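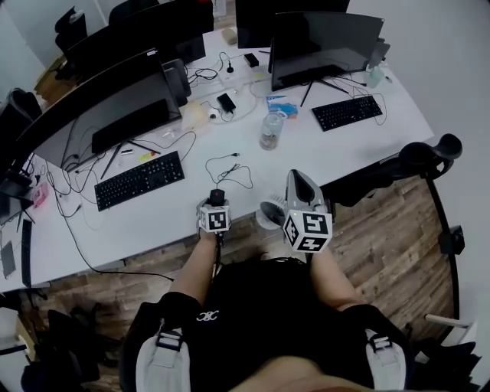

December, late

Shoulders ache. I was warned about the straps and did not listen, because I have carried a tuba and assumed that counted for something.

First full afternoon wearing the kit for the class project. Majdi Hourani and I drew the demonstrating half of the job, which means we put on the harness, take a gripper in each hand and do small chores at a desk until a computer somewhere has seen enough of them. Blažena Vrabec and her group get the training half, which means they sit down.

Our task this week is Desk Tidy. Last week's was going to be Folding, but Folding was taken away from us after the business with the tea towel. The rules for Desk Tidy are on one sheet of paper, and Majdi has already spilled on it. Start with both grippers over the near edge. Pick up the mouse, put it down on the right side of the keyboard, cable behind it. Back to the start. That is one run. We need 200 good ones by the end of term and the desk must be a believable mess, a condition our lab meets without any effort. Black cables in a knot, crumpled plastic, three keyboards, a glass jar, a pale cup over by the right-hand monitor. I offered to bring in more clutter and was told it would not be necessary.

The mouse is the easy part. A mouse wants to be picked up. The cable is a menace. You lift the mouse very nicely and the cable comes along behind it like a dog that has found something, and it hooks on the next thing over, and then you have one gripper full of mouse and the other one chasing a USB plug. I have two perfectly good hands and I was using neither. My fingers have known how to do this since I was six, and it took me most of an hour to get it done once through a set of jaws.

The marker cubes have to stay in view the whole time, so you can't turn your wrists the way you'd like. Majdi says I hold mine like somebody carrying two full bowls of soup past a sleeping baby. He holds his like a man directing traffic. His runs are faster. Mine don't bump the monitor.

Score at the break: 11 good runs, mine and his together. I had expected more. I had told Blažena to expect more, too, which was a mistake, as she writes things down.

She came by after the break to look at the first batch and went through it with her chin in her hand. She threw out 2 of the 11. On one I had reached the start position and then scratched my nose with the gripper, more or less, and she said if we left that in the model would learn it. I'd like to see that. I'd like to be standing there in spring when the arm goes up to scratch. She didn't laugh, but she did label the file "nose."

Then a long argument about whether we should push the stray things on the desk back to the same places between runs. Majdi is for it. I am against, on the grounds that real desks drift, and also on the grounds that I'd be the one doing the pushing. Blažena says to leave them alone and change the mouse's starting spot each time, a little nearer, a little farther, turned some. So we do that now. Majdi has decided it was his idea.

The team from Starkidstead has 508 runs. This was announced in the group chat with a row of exclamation points. They are doing block stacking, and blocks have no cable, and I will say no more about Starkidstead tonight.

Other notes, before I forget:

- Left gripper is the small one and feels fine. Right one is bigger and blunt about everything. Slow down before closing it.
- Buckle the straps before picking anything up. Doing it the other way around takes two people and some of your dignity.
- Ask Blažena if a run still counts when the plug ends up facing the wrong way. (Majdi says yes. Ask Blažena.)
- Wear the plain shirt again. The one with the big collar gets under the padding.

Got home, made dinner, and reached for the salt with my elbow locked and my wrist dead level – caught myself halfway. Put the salt down on the right side of the plate, too. Back in at four tomorrow, and Majdi is bringing a new copy of the rules in a plastic sleeve.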